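Progress report to Ndlovu, May

**Re: Flemeck bank lending review, second stage**

Trinity Alcantara asked for a short account of where the work stands, so I'll start with what I don't believe yet.

The draft says small-business lending at Flemeck picked up once the central bank cut its rate. The timing fits. I am not convinced it shows much. Two of the regional lenders changed how they classify overdrafts in the same quarter, and an overdraft moved into the loan column looks just like new credit. Ferhat Yalçınkaya has asked both for figures on the old basis. One has replied, with a spreadsheet that doesn't add up to its own published total.

Deposits are in better shape. The series is complete, the breaks are marked, and the outflow in the spring survives every adjustment we tried. Where the money went is another matter. The Rondomano team thinks it went into government bonds. Their evidence is that bond holdings rose, and holdings also rise when prices do. I have asked for face values.

The Lolo survey of borrowers is behind schedule. Firms that were refused credit answer far less often than firms that got it, and I would not quote the approval rate to anyone until that is dealt with. Please keep it out of the board summary.

Spending is within budget, mostly as the second data license hasn't been signed. I'd hold off signing. The sample file we were sent had gaps in the very months we need.

Next: old-basis loan figures, bond face values, a revised chapter 2.

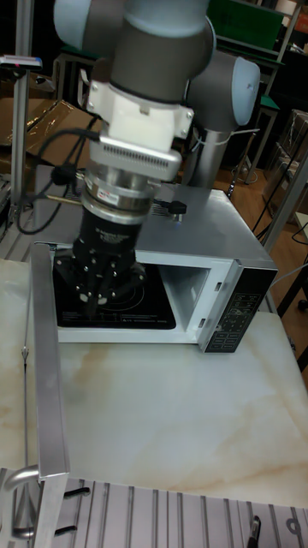 Page 2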